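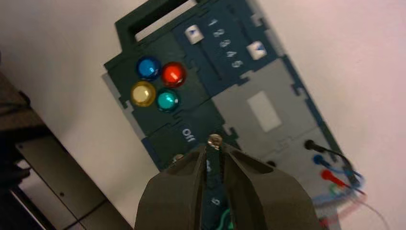

Relay Coach Asks Federation to Review Heat Draw and Lane Policy

Fuseini Kpodo, head sprint coach at the Kevix Athletics Center, has asked the regional federation to review how relay teams are placed in heats before the outdoor season resumes in December.

Speaking at the center on Wednesday, Mr. Kpodo said the present system gave too much weight to a single qualifying time. Under the current rules, teams are ranked on their fastest mark of the past year, and lanes are assigned in that order.

"One very good race in the spring can protect a team all season," he said. "Four athletes may have run it, and two of them may no longer be in the squad. The draw does not ask about that."

The women's 4x100 team from Kevix was placed in lane one for its heat at the Skellum Invitational, alongside the defending champions, Clultgate. Kevix finished third and missed the final by a narrow margin. Mr. Kpodo declined to attribute the result to the draw.

"Our second exchange was poor, and we have told the athletes so," he said. "I would have raised the same matter if we had won."

His proposal is that placement be decided on the average of a team's three best times, with at least three of the four runners named on the current entry form. He has also asked that the inside lane be left open whenever a heat has fewer than eight teams.

Yayra Ametepe, who runs the third leg for Kevix, said the tight bend in lane one was a particular concern for taller sprinters. She trains on it twice a week.

"You lean more, and the baton comes to you at a different height," she said. "We practice for it. I would still choose lane five."

Ms. Ametepe joined the center from the Kwofie club two years ago, after competing mainly over 300 meters indoors. She described the change to relay running as slow at first. The squad now completes 40 exchanges in a normal session, most of them at less than full speed.

"In my first month I left too early nearly every time," she said. "Coach put a strip of tape on the track and would not let me look anywhere else."

The center has 74 registered athletes this season, around 50 of whom train for sprint events. Mr. Kpodo said selection for the relay squad would remain open until the final week before entries close, and that places would be decided on training times as well as race results.

He expects a written answer from the federation before the next coaches' meeting. Until then, Kevix will enter all scheduled meets under the existing rules.

"We will run in the lane we are given," he said.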